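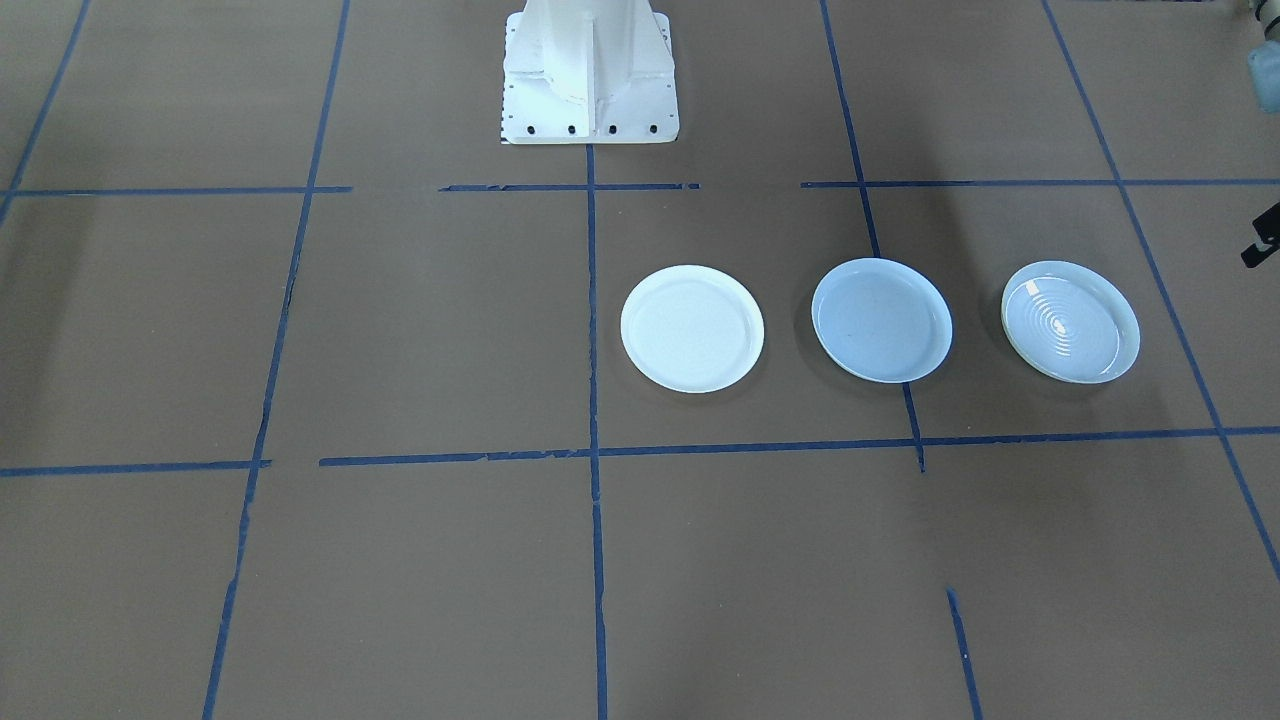
Dish Handling Work Cell: Photo Gallery and Equipment Plan

Mosside Training Center, Office of Capital Equipment
Posted February 15, 2022

The Center is preparing its equipment request for the coming budget year. The gallery is provided so that department heads, instructors, and prospective suppliers may see the work on which the request is based. Readers who need the full specification should write to Eftychia Papadakis, Equipment Planning.

Plates on the marked surface
White plates set out in a row on the taped work surface, with the base of one arm mounted behind them. The plates differ in finish: one is matte, and another has a glossy, ridged interior. Suppliers should quote for grippers that can handle both.

Tape and grid
Blue tape divides the brown surface into cells. The lines were laid by hand, and the longer strip in front of the plates has frayed. The request includes a permanently marked work surface, to be delivered with the new cell.

Arm mounting
The white base is fixed at the top of the surface, with a row of black bolt heads along its front edge. Any replacement pedestal must be fastened from above in the same manner. Bidders are asked to supply a footprint drawing with their quotation.

Second arm
Part of the second arm, with its black gripper, reaches in at the right. The plan assumes 2 arms per cell throughout. Quotations for single-arm cells will not be considered in this round.

Items in the Request

Work cell, complete with arms, controller, and stand: 2
Spare gripper sets: 4
Marked work surfaces: 2
Instructor seats for supplier training: 5
Plates and bowls, assorted finishes: one lot

Tableware is listed as a separate line because it is charged to the supplies account. Departments should not include it in their own capital requests.

Quotations

Quotations have been invited from Skonham and Anozie for the complete cells, and from Bristhorpe for the surfaces and stands. Each quotation must show the purchase price, freight, installation, and the annual service charge as individual amounts. A combined figure will be returned for correction. Service coverage is to be priced for 5 years, with the first year shown even where it is offered without charge.

Floor space is limited to 17 feet along the north wall of the workshop. Suppliers who require a guarded area larger than this must say so in writing before submitting a price. Electrical work is being budgeted by Facilities and does not form part of the equipment request.

Site visits may be arranged by appointment through Equipment Planning. Visitors should bring safety glasses and report to the front desk on arrival.

Department comments on the item list are due in May. Comments should give the line concerned, the change proposed, and the account to be charged.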